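Ventilation notes for the fall term

The district sent its return-to-class packet home in September. Most of the pages deal with masks, lunch lines and who may enter the front office. Ventilation gets one paragraph, and that paragraph says rooms will be "adequately supplied with fresh air." There is no number attached to it, so I asked for one.

The answer came from Anum Minhas in the facilities office, and it was more useful than the packet. The older wing at Eder Elementary runs unit ventilators under the windows, one per room. The newer wing has two rooftop units feeding shared ducts. In the older wing the outside air damper is set by hand. She did not have a record of the last time each one was checked, but she sent me the floor plan and let me leave a meter in a second grade room for a week.

The room is 751 square feet with a nine foot ceiling, which gives 6,759 cubic feet. At 5 air changes per hour you need 563 cubic feet per minute of clean air. That can be outside air, filtered air or a mix of both.

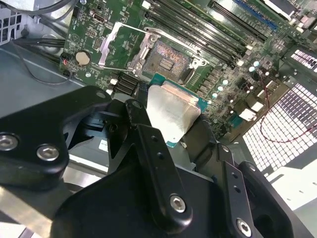
Theophilus Annan
Parent and retired HVAC controls technician

The meter logged carbon dioxide every 15 minutes. With the class in the room and the door shut, the reading climbed through the morning, dropped at recess and climbed again until lunch. Opening two windows by a hand's width flattened the curve. Opening the door alone did very little, and the hallway reading suggests why - the hallway was not much better than the room.

A few cautions on reading these numbers. Carbon dioxide tells you how much exhaled air is hanging around. It tells you nothing about whether anyone in the room is sick, and it does not give credit for a filter. A room with a good portable cleaner can show a high reading and still have a lower particle level than the room next door. If your school has bought cleaners, ask for the clean air delivery rate at the fan speed the teacher really uses. Most of them get turned down to low because of the noise.

Placement matters too. I kept the meter at seated head height, away from the window and away from the supply grille. A meter on the teacher's desk next to a vent will read low all day.

Ottavio Zanetti ran the same test at the middle school in Zurnport and got a flatter line, but his room has fewer students and a working exhaust fan. I would not compare the two directly.

I have asked the district for three things: the damper setting in each older room, the filter rating in the rooftop units, and the hours the fans run. The last one is easy to overlook. If the fans start when the first bell rings, the early arrivals sit in air from the night before. Anum thinks the schedule can be moved earlier without new equipment. The filter rating is still pending.

I will post the full log when I have the second room done.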